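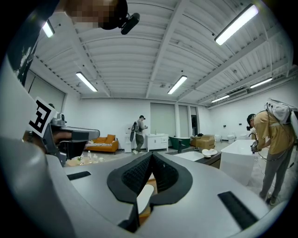
Damden showroom, walk-through checklist
October 2019
Done by: Wayne Campbell
Copy to: Conall Fitzgerald, Flomen office

Marks are the same as before: OK, FIX (needs doing), WATCH (fine today, look again next time). Conall, I've put my comments under each item as you asked, so it's gone a bit long, sorry mate!

CEILING AND LIGHTS

1. Fluorescent fittings working, no flicker
OK
I stood under each one for a bit and had a good stare. No buzzing either, and the one by the roller door was the noisy one last time, so I'm pretty happy with that.

2. Covers and fixings secure
WATCH
Can't check these properly from the ground. They look fine to me, but I'd like someone up on the platform ladder with a torch before January.

3. Roof panels and beams, signs of leaks or rust
OK
White corrugated metal with white steel under it, so you'd think a brown stain would stand out a mile. Didn't spot any. I'd still like to come back during a proper downpour (I know, I say that every time).

4. Stock or signs hung from the beams
OK
Please keep it this way. If anyone wants a banner up there, talk to me first and we'll sort out what it weighs.

FLOOR AND WALKWAYS

5. Floor clean, no spills or loose grit
OK
Swept before I started, thanks to whoever did that. The joint near the front counter is still a little rough under the trolley wheels, but it's no worse.

6. Leads and power strips kept out of walkways
FIX
My big one for this visit. There's a white power strip sitting out on the floor towards the back wall with black cables in a tangle around it, and that's right where I'd walk if I was heading over for a drink of water. I'd like the slack tidied up, the strip moved in against the wall, and a cable cover over anything that has to cross the floor. We've got 12 metres of the rubber stuff from Mets on the shelf out the back and it's doing no good there! 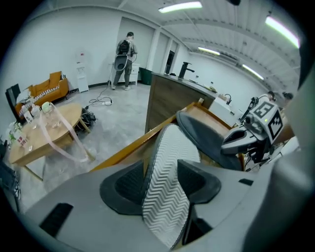

Looking towards the back wall. Cables and power strip on the floor, cabinet and water dispenser behind.

7. Clear path from the lounge corner to the exit
WATCH
Clear enough for one person. I'd want it wider if we have a group through. Fixing item 6 will do most of the work.

8. Boards and loose timber stored safely
WATCH
Anything with a hard edge at hip or shin height gets a second look from me. Run a hand along the orange edging on the wooden boards and pull out any that's lifting. I only got to a couple of them.

FURNITURE AND FITTINGS

9. Sofas and chairs stable
OK
Sat on the orange sofa and bounced (for science). Solid. It's up against the left wall and I'd leave it there.

10. Throws and blankets clear of the floor
OK
Just the striped one on the sofa. Keep the ends tucked up on the seat so they don't catch a foot. Love the colours, by the way.

11. Cabinets and drawers
WATCH
The low white cabinet on the back wall is fine with the drawers shut. I couldn't find a wall bracket behind it. It's low, so I'm not losing sleep, but please shut drawers after you've been in them.

12. Water dispenser
FIX
Small job. The drip tray needs emptying and a wipe, and I'd like a mat under the front.

PAPERWORK

13. Extinguisher tags in date
OK
Both current.

14. Test tags on leads
FIX
I went through the lead register and found 19 entries marked done out of 34. The rest could just be paperwork, but I can't sign off on a maybe. Pillo has the tester booked out until next week, so ring them and get our name down.

15. First aid kit
OK
Bandaids topped up. Gloves are getting low.

TO DO, IN THIS ORDER
Item 6: Wayne, today
Item 14: Conall
Item 12: whoever's on open-up
Item 2: Wayne, before January

Give me a yell when the tags are done and I'll come back to sign the front sheet.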